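4 Warping the Velta bead loom

This section covers fitting the warp threads and weaving the first row. Assemble the frame as set out in section 3 before you start.

4.1 Cutting the warp

1. Decide how many beads wide the band will be. The number of warp threads is always the number of beads plus one.
2. Cut each thread to the finished length plus 357 mm. This allows for the rollers and the end knots.
3. Knot all the threads together at one end, leaving a short tail.

Note: Do not use elastic thread for the warp. The tension screws are not made for it.

4.2 Fitting the warp

1. Loosen both wing nuts until the rollers turn freely.
2. Hook the knot over the peg on the rear roller.
3. Lay one thread in each groove of the rear comb, working from left to right. The comb has 32 grooves.
4. Carry the threads across to the same grooves in the front comb.
5. Knot the free ends and hook them over the front peg.
6. Turn the front roller away from you until the threads are firm, then tighten both wing nuts.

Caution: Do not tighten the wing nuts with pliers. The thread in the side plate will strip.

Each thread should lie straight between the two combs without crossing its neighbour. If one has jumped a groove, slacken the front roller and lift the thread back with a blunt needle.

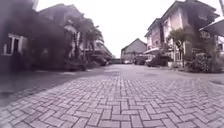

Fig. 7. Herringbone paving, grey.

4.3 Weaving the first row

1. Tie the weft thread to the outer left warp thread. Leave a tail of 150 mm.
2. Pick up the beads for the row on the needle.
3. Pass them under the warp and push one bead up into each gap with a fingertip.
4. Bring the needle back through the beads, keeping it above the warp threads.
5. Pull the weft snug. If the edge draws in, ease it out before going on.

Note: Seed beads vary in size within a packet. Set aside any that are much thicker or thinner than the rest.

Caution: Keep beads and needles away from small children.

Spare combs and pegs are sold by Dristar in packs of two. For looms bought before October, order the narrow peg. Steps checked by Sarita Rawat, 14th August.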